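Kutel Monine paired hand grippers: bench review
By Kagiso Mokgethi
March 21, 2024

The Monine is a pair of hand-held two-finger grippers sold by Kutel for recording manipulation demonstrations without a robot arm. The operator holds one gripper in each hand and does the task at a table. Each gripper carries its own camera, and a head-mounted camera supplies the third view. Jaw opening, hand pose and all three video streams are written to one session folder, which the supplied Sturkberg software then cuts into episodes.

We bought the set at list price in October and have used it on more than 200 sessions. Kutel had no sight of this text before publication.

In the box

Two grippers, left and right. Two cables with strain relief. One head camera on an elastic strap. One interface unit with a mains supply. A set of spare finger pads, a hex key and a printed calibration card. The manual is a download. It covers installation well and maintenance badly.

Mechanics

The jaws are driven by a trigger in the handle and move in parallel through a linkage. Travel is 80 mm, enough for most bottles and small tubs gripped across the body. Trigger force is moderate and rises towards full closure. There is no lock, so a long carry means a constant squeeze, and both of our operators complained of tired hands by the end of a shift. A ratchet would solve this but would also spoil the jaw-opening signal, and I can see why Kutel left it out.

Side play at the fingertips was negligible on arrival. The left unit now has a small amount and the right has none that we could feel. The fixing screws needed retightening once on each gripper. Thread lock is not applied at the factory and should be.

Weight is carried forward of the hand. With the sensor bracket fitted, the gripper tends to nose down when the wrist relaxes. Operators adapt to it within a session or so. Smaller hands have more trouble, and there is only one handle size.

Finger pads

The pads are the weak point of the product. They are a soft compound, 4 mm thick at the contact face, and they grip smooth plastic very well. They also tear. Caps with a sharp moulded edge and thin metal collars do the most harm, and damage begins at the upper edge of the pad and works down the face. Once a flap has lifted, the contact patch changes with every grasp, and small objects start to roll as the jaws close.

Torn pads have a second effect that matters for recorded data. The fingers are in view of the gripper camera at all times. A notched pad does not look like a new one, and if the pads are changed halfway through a collection, the two halves will differ in appearance as well as in grip. We now log every pad change with the session number. The software has no field for this, so it goes in the free-text note.

Replacement is two screws per pad and takes little time. The spare set is priced too high for a wearing part.

Cables

Power and data share one cable per gripper. It leaves the body close to the wrist and hangs down over the front of the table. For single-hand work this is acceptable. For two-hand work that crosses the midline it is a nuisance, and the operator learns to uncross before setting anything down. We had two dropouts, both traced to the connector at the interface unit, which has no latch. A cable tie to the bench rail cured the fault.

Cameras

The gripper view is wide enough to hold both fingertips and a useful area of table beyond them. Focus is fixed. Grain and small marks on the table surface come out slightly soft, though object edges are good enough for our purposes. Exposure is the larger issue. Under overhead lighting the fingers are dark and the table is pale, and automatic exposure favours the table. Detail on the inner pad faces is then lost. Manual exposure is available in Sturkberg, two menus down, and I would set it before the first session and leave it.

The head camera gives a steady downward view provided the strap is tight. It is also the only view that shows both hands together, and for bimanual tasks it is the one we check first.

Software

Sturkberg records reliably. Over 165 hours of logged use we lost one session, to a full disk, without a warning. Synchronisation between the three streams was checked against a flashing lamp at the start and end of long takes and the drift was too small to matter at our frame rate. Episode cutting is semi-automatic, based on jaw opening, and gets confused when the operator adjusts a grasp. Expect to correct the cuts by hand.

Export is to a plain folder of video files and one table of poses. No account or licence server is needed.

Test tasks

Our bench is a wood-grain tabletop with aluminium rails to either side. The tasks were chosen by Nosipho Rampersad from the household set we use for all hand-held devices: bottles with screw caps, pump dispensers, trays, and a number of awkward curved shapes that have no flat side to close on. Rigid cylinders were easy. Curved shapes were held securely provided the pads met them at the widest point, and slid out upwards or downwards when they did not. 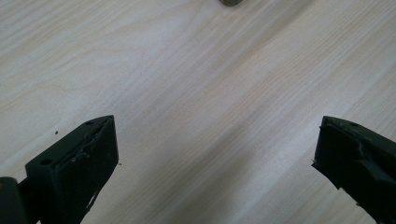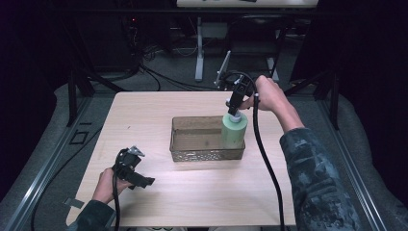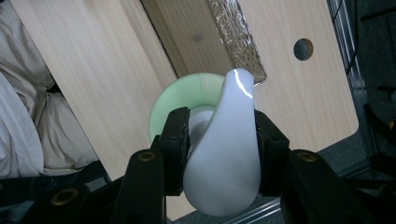
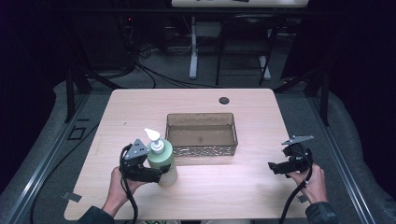
Photos: Msimang test bench. All rights reserved.

Compared with the older single unit

Msimang still has one of Kutel's earlier single grippers on the shelf. The Monine has a better trigger, a stiffer linkage and far better recording. The pads on the old unit were harder. They gripped less well and lasted much longer, and they do not fit the new fingers. Kutel's support desk answered our question about this within a day and said that a harder compound is under consideration. No date was given.

Verdict

Recommended for table-top demonstration work with two hands, subject to the cost of pads. Groups that need free movement about a room should look for a wireless device. Buyers should order a second set of pads with the grippers, fit cable ties at the interface unit and fix the exposure by hand.

For: parallel jaws with little play, dependable recording, open export format.
Against: pads tear, no latch on connectors, one handle size, thin maintenance section in the manual.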